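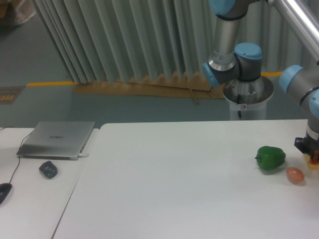
NEWS FROM THE WORKSHOP

Trodari puts a robot arm on the sorting table, and the sorting crew gets a say in how it works

I'm Paula Toma, and I run the produce and egg packing floor at Trodari, so they asked me to write this one up myself. Since September we've been trying out an arm on small, mixed items — a green pepper, a brown egg, whatever tends to roll or crack — and I have to say I'm pretty thrilled!

My crew used to swap stations every 2 hours just to rest their wrists. Now Sugeng Nugroho and Nele Steinbach spend their mornings teaching the arm new items (eggs are still slow, we know) and their afternoons on quality checks, which they'd been asking to do for ages. Pay stays the same or goes up, and all 3 shifts get the training.

The next step is the line at our Ehlers site. If you'd like to come by and see it, Dirk Görtz at our front office will set you up with a visit.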